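4.2 Task allocation after the introduction of the floor unit

Before April, each turnover at the Fedorcombe serviced apartments was carried out by two cleaners working in parallel, one on beds and bathroom, the other on kitchen and living area. Floors were done last, by whoever finished first. After the introduction of the Vovside floor unit, one cleaner works the apartment together with the machine and the second position has been moved to a shared route across both buildings. The contract hours of the staff did not change. The order of work did.

The unit vacuums and wipes floors. It does not pick up objects. Anything left on the floor must therefore be removed before a run, and this step, called "clearing" by the staff, did not exist as a separate task under the old routine. In the task logs it was at first booked under general tidying. We recoded it by hand from the shift notes, following the scheme of Ezzat (the site's work-order system), so that it could be compared across apartments.

Clearing took 19 percent of the time spent in the living area. Most of the entries concern small textile items, cables and footwear. Larger furniture appears less often, although bar stools and chairs with thin legs were named by several cleaners as a source of repeated stops. One cleaner at the Ullbridge building described the change as follows: "I used to look at the floor at the end. Now it is the first thing, and I look at it for the machine, so I see different things." Another objected that the machine's schedule, set at the office, left no room for apartments where the guests had checked out late.

Floor type also matters for how the work is divided. The unit changes mode at the border between hard floor and rug, and on long-pile rugs the cleaners frequently repeated the pass by hand. The supervisor, Hicham Zerouali, regarded this as unnecessary and asked that it be dropped. The logs show that it continued in almost 20 percent of turnovers, usually unrecorded until the interviews brought it up.

Figure 2 shows a living area of the type covered by the clearing step. The crumpled cloth lying on the planks falls under the small textile class in our coding. The slippers and the controller on the wall cabinet are outside the unit's reach and were not coded as clearing, but under the house rules they still have to be dealt with by the cleaner as personal items. The distinction is clear in the coding scheme and less so in practice, where both are handled on the same walk through the room.

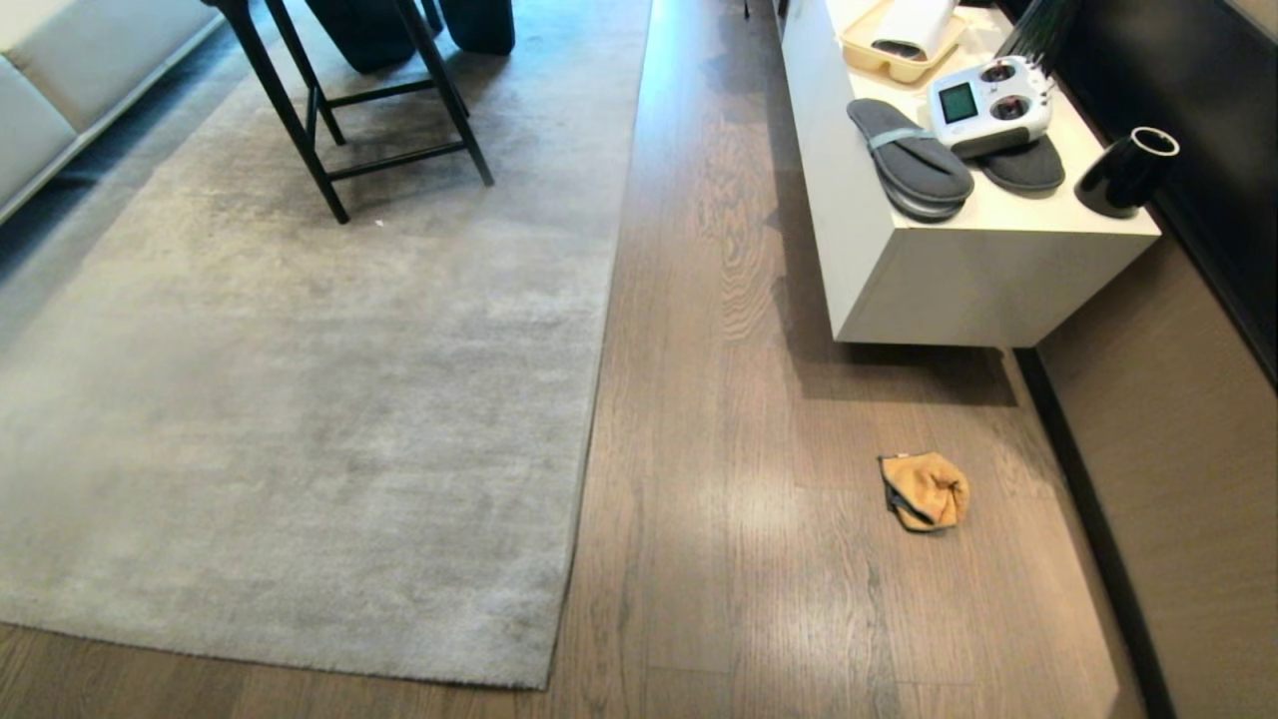
Figure 2. Living area with plank floor, light gray rug and floating cabinet. A tan cloth lies on the exposed floor.

Cleaners also reported a change in who is held responsible for a stopped run. A stop is registered by the unit with a time and an apartment number, and the office reads it as a missed item. There is no field for other causes. Staff responded by clearing more than the instructions require, including objects the unit can pass without difficulty. The effect of this on total turnover time is examined in Section 4.3.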